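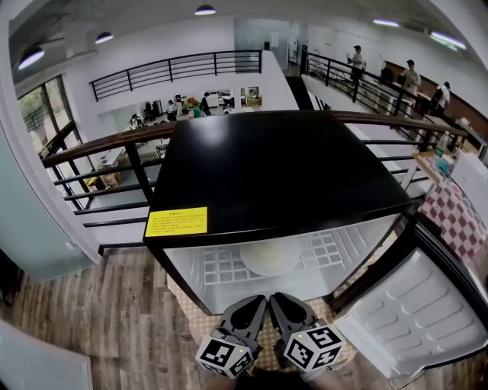
Loading and arranging the compact refrigerator

Read this section after the refrigerator has been unpacked and has stood upright for at least 2 hours. It covers where the unit sits, how the wire shelf is used, what goes in the door, and how to load food for the first time. Keep the black top clear whenever the door is open. The yellow warning label near the front left corner of the top must stay in place and readable, so do not peel it off or cover it with a cloth or tray. Flat, round items such as plates and lids can rest directly on the white wire shelf.

Electrical connection is covered in the previous section. Defrosting is covered in the next one.

Placing the refrigerator

1. Choose a level spot away from direct sun, stoves, and heaters.

2. Leave at least 9 cm of open space behind the cabinet and the same on each side.

3. If the floor is planked or has a finish that marks easily, put a thin, flat mat under the cabinet. A woven mat is suitable if it lies flat and reaches past all four feet. Do not use foam or thick carpet.

4. Set the cabinet down straight. Do not drag it across the mat, as the weave can bunch up under the feet.

5. Press lightly on each top corner. If the cabinet rocks, turn the front feet until it stands firm.

6. Open the door all the way and check that it does not hit a wall, a bed frame, or other furniture. The door needs its full swing for the shelf to come out.

Note: The cabinet should tilt back very slightly. This helps the door close under its own weight.

Caution: Do not lift or move the refrigerator by the door or by the shelf.

Fitting the shelf

1. Open the door fully.

2. Hold the shelf level with both hands, with the smooth front bar toward you.

3. Slide it onto the side rails until it stops against the rear wall.

4. Press down on the middle. The shelf should not tip or slide forward.

5. To take the shelf out, remove everything on it first. Raise the front edge a little and pull straight toward you.

If the shelf sticks, take it out and start again. Forcing it can scratch the liner, and scratches hold food stains.

Loading for the first time

1. Wipe the inside with a soft cloth and warm water with a little dish soap. Wipe again with clean water and dry it.

2. Turn the refrigerator on and close the door. Let it run empty for 2 hours.

3. Put the heaviest items at the bottom.

4. Put plates, covered bowls, and shallow containers on the shelf. Nothing should stick out past the front bar.

5. Leave a finger's width between items, and keep food off the rear wall. Food that touches the wall may freeze to it.

6. Close the door gently and check that it seals on all sides.

Notes on loading

Let cooked food cool before it goes in. A small compartment warms up quickly, and one hot dish can affect everything else in it.

Cover all food. A lid that fits is best. A plate turned upside down over a bowl will do for a day, but it slides easily on the wires when the shelf is pulled.

Small jars and single eggs do not stand well on a wire shelf. Put them in a shallow dish first.

Do not line the shelf with paper, foil, or plastic sheet. Cold air has to pass through the grid to reach the lower part of the compartment.

Using the door

The inner panel of the door is molded, with rounded recesses and a raised rim. Keep heavy items out of the door. A door that carries too much weight will sag over time and stop sealing.

1. Wipe the recesses with a damp cloth once a week. Crumbs and drips collect in them.

2. Dry the rim and the hinge side after wiping.

3. Check the seal by closing the door on a strip of paper and pulling. If the paper comes out freely, clean the seal and try again in a different place.

Caution: Keep fingers away from the hinge side when closing the door. Children should not swing on the door or climb onto the cabinet.

The top of the cabinet

The top is glossy and shows scratches. Clean it with a soft, damp cloth only. Do not use scouring powder or glass cleaner, and wipe around the warning label without rubbing its edges.

Do not put a kettle, toaster, or anything else that heats up on top of the refrigerator. Do not stand open drinks or potted plants there.

If the compartment is not cold enough

1. Check that the plug is fully in and the control is not set to off.

2. Check the space behind and beside the cabinet.

3. Look for an item pushing against the door from inside. A plate set too far forward on the shelf is a common cause.

4. Remove some of the food and wait 2 hours before checking again.

5. If the room is warmer than 25 °C, move the control up one step.

If there is no change after these steps, unplug the refrigerator, move the food to another cold place, and contact Fetemska service. Have your proof of purchase ready.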